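Review of the Clillon School Evaluation Platform
Prepared for the Palacios Schools Network by Nadine Masri, 24/11/2024

The Palacios Schools Network subscribed to Clillon in September, following a recommendation from Dranddale Academy. The platform offers member schools a self-evaluation questionnaire, a shared library of classroom resources and a yearly report that may be used in communication with families. This review covers the first term of use at two campuses with a combined enrollment of 815 students.
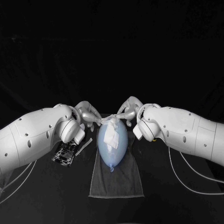 Self-Evaluation Questionnaire

The questionnaire contains 52 items, grouped by teaching, student welfare, facilities and leadership. Wording is clear, and department heads completed their sections without outside help. Karla Cisneros, principal of the Rirnier campus, noted that the leadership section assumes a single head of school and does not fit campuses with shared management. Answers can be saved and reopened, but a section that has been submitted can only be unlocked by the support office – a process that took four working days in our case.

Resource Library

The library held 360 lesson plans at the time of review. Science and technology are well represented, with good material for the upper grades. Arts and physical education are thin by comparison. Search by grade level works as expected. 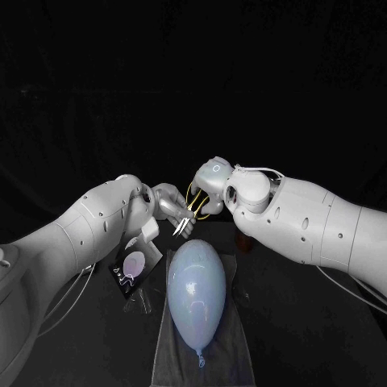
Teachers asked most often for a way to mark plans they had already used, and the current version does not provide one. Zyanya Villalobos, who coordinates the middle grades, keeps a separate spreadsheet for this purpose.

Reports and Cost

The draft report is well laid out and can be downloaded in two lengths. Families who saw the shorter one found it easy to read. Comparison with other schools is limited to broad bands, and the method behind the bands should be published. The annual fee is $300 per campus, with training billed separately.

Rating: four out of five. Renewal is recommended for both campuses, subject to a written commitment on unlocking times. Questions may be sent to Gisela Sosa at the network office.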